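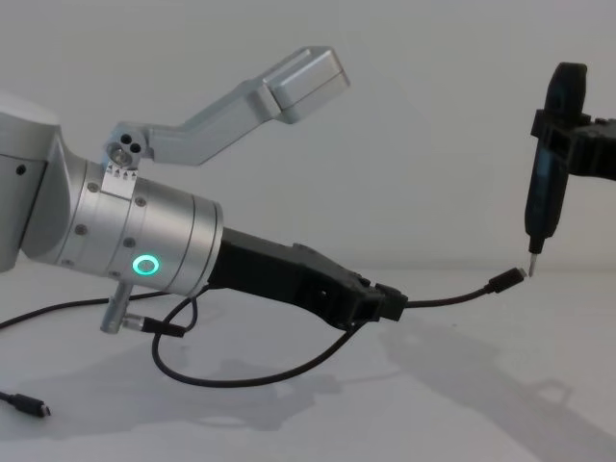
Tabletop

A tabletop is the flat upper part of a table, the bit you eat, write or fold shirts on. I've been fixing up old tables in Teston for years, so I wrote this entry for our Culgate household wiki, and I'll admit I have favorites!

Materials

Most tops are solid wood, veneer, glass, stone or laminate. Solid wood moves with the weather (mine swells every May) and needs room to do it, so the screws underneath should sit in slots. Veneer stays flatter, but you can't sand it much. My friend Viorica Moldovan went straight through hers one Saturday with a belt sander – a lovely walnut, too.

Color

White tops got popular in small kitchens for bouncing light around. They show coffee rings quickly, but they also wipe clean quickly. I like them for sewing, where a dropped pin is easy to spot on white.

Shape and edges

Round tops seat people in a friendlier way, I think, and a 6-seat rectangle fits along a wall much better. A rounded edge is kinder to elbows and hips. Square edges chip first at the corners.

Care

Use a damp cloth, then a dry one. Felt pads under lamps help a lot. For wax, I wait 10 minutes before buffing – longer if the room is cold.

See also: Trestle, Table leaf, Drop-leaf table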